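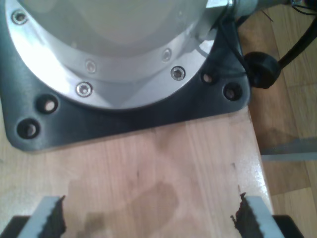

Chapter 4: Standards, or Why Things Fit

Pick up a bolt in one country and a nut in another, and there's a good chance they'll go together. Stop and think about how strange that is! Two factories that have never heard of each other made two pieces of metal that match to within a hair. Somebody had to agree on the width, the slope of the thread, and how tightly the two parts should grip, and then everybody else had to go along with it.

This chapter is about those agreements. We'll start in the town of Cevudora, where 16 workshops once cut screws in 16 different ways, and a farmer with a broken plow had to go back to the exact shop that built it. In February of one hard winter, the Femard foundry burned down, and 937 pumps across the valley suddenly had no source of spare parts. Owners stripped one pump to keep another running. By spring the remaining shops were finally ready to talk.

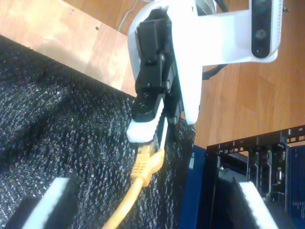 4.1 What a standard says

A standard is a written description that lets strangers make parts that work together. It can be one page long or (like the Liyanage rail code, which we'll dig into later) it can fill 224 pages with drawings and tables. Most standards cover three things: the size of a part, how far off that size it's allowed to be, and how to check it. That middle item is called the tolerance, and it's my favorite part of the whole subject.

Why? No part is ever made perfectly. A tolerance admits this and then puts a limit on it. Set the limit too wide and parts rattle or jam; set it too narrow and only the richest shops can afford to make them. 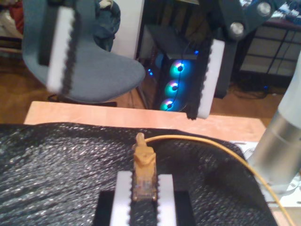 The Jilier Company learned this with a simple door hinge. Its first order was for 2,795 hinges, with a pin hole so tightly specified that more than half were thrown out at inspection. The engineers loosened the tolerance by the thickness of a sheet of paper, and nearly every hinge in the next batch passed. The doors swung just as well! Keep that hinge in mind as you read Section 4.2, where you'll measure a set of washers and write a tolerance of your own.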